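Subject: Re: [telley-kitchen] tables, mugs, foil trays

Hi all,

Quick one from me, got 9 minutes before I have to be out the door. Replying to Bhavana inline because she asked proper questions and I'd rather answer them than start another thread.

> From: Bhavana Namboodiri
> To: telley-kitchen
> Subject: tables, mugs, foil trays
>
> Hello everyone,
>
> Before the December lunch I'd like to settle a few things about the kitchen at Telley. I was in for an hour and came away with a list.
>
> 1. The butcher-block table. Is anybody oiling it? It looks dry to me and I'd like to know what was used last time so we don't put something different on top.
>
> 2. The white mugs. Do we own enough matching ones for the lunch or are we borrowing from Trisis again?
>
> 3. Cutlery. Can it please live in a drawer.
>
> 4. Foil trays. Do we wash them, keep them, or recycle them? I've heard three answers from three people.
>
> Happy to come in and do some of it myself if I know what's been decided.
>
> Bhavana

> 1. The butcher-block table. Is anybody oiling it?

Yes but not often enough. Last coat was the Drostavora board oil, the one in the flat tin under the sink. Please don't use olive oil on it, we did that years back and it went sticky and smelt like an old chip shop. There's plenty left in the tin, I bought the 600 ml.

It does need a light sand first. Faint stains all over and a fair few scuffs, mostly where people drag things instead of lifting. I don't think we'll get every mark out and I'm not fussed, it's a work table. Fine paper, along the grain, wipe it down, leave it to dry overnight, then oil. Two thin coats beat one thick one. The thick one stays tacky for a week, ask me how I know.

The darker brown table that butts up against it is a seperate job. Different finish, so no oil on that one, just a damp cloth.

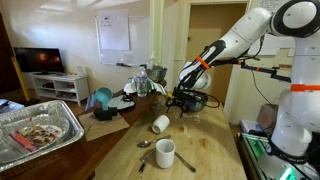
*Mugs and cutlery on the butcher block, mixing bowl behind, foil tray over on the dark table.*

> 2. The white mugs.

We've got 38 of the plain white ones if they've all come home. I suspect they havent. If you've got one on your desk or in your car, bring it back, no questions asked. With the lunch numbers where they are we shouldn't need Trisis at all, which is a relief as we still owe them a teapot from last time.

Mugs go upright on the shelf please, not on their sides and not stacked three high. We lost two handles that way over winter.

> 3. Cutlery. Can it please live in a drawer.

Agreed. Top drawer left of the stove, the divider is already in there. Spoons at the front. If you find forks and knives lying about on the table, put them away when you pass, doesn't matter who left them.

And if you're setting up for something, lay the cutlery out last. Otherwise it just gets pushed round the mugs and somebody has to wash it again.

The metal mixing bowl has no real home at the moment. It won't fit in the cupboard with the lid rack in. Suggest it sits on top of the fridge until someone moves the rack. Other ideas welcome.

> 4. Foil trays.

OK so my answer, which makes four answers:

- Big rectangular ones -- wash and keep if the edges are still decent and there are no holes. They're good for carrying smaller dishes, which is mostly what we do with them.
- Small ones -- rinse, scrunch, recycling. Not worth the drying rack space.
- Anything with burnt cheese welded on -- bin, life's too short.
- Printed packaging comes out and goes in with the paper, or the rubbish if it's greasy. Don't leave it sitting in the foil, it all ends up in the wrong bin.

Bits of clear plastic are a different story. Soft stuff, film, little curled offcuts, all of it is rubbish, straight in the bin under the bench. Do a pass over the table with your hand before you wipe, because a wet cloth just sticks them to the timber and then you find them in the pastry. Particularly if you're about to roll dough straight on the wood!

Other things while I'm here:

Borbély are doing the bread for the lunch. They want the order by the end of the month and they want ONE order from ONE person. That's me. Send me your numbers, don't ring the shop.

We're down to 9 tea towels. There used to be a whole drawer of them. If you took some home to wash, lovely, thank you, bring them back.

Dishwasher is fine again, it was the filter. Scrape the plates.

Bhavana, if you're still up for it, could you take the sanding? I can do the oiling the evening after. The table needs to be completely clear before you start, mugs, bowl, the lot, and chuck an old sheet over the dark table so the dust doesn't settle on it. Paper is in the blue bucket in the laundry.

Right, gotta run. Reply to the list not just me, otherwise I'll lose it.

Cheers,
M.

PS the key code hasn't changed, whoever was asking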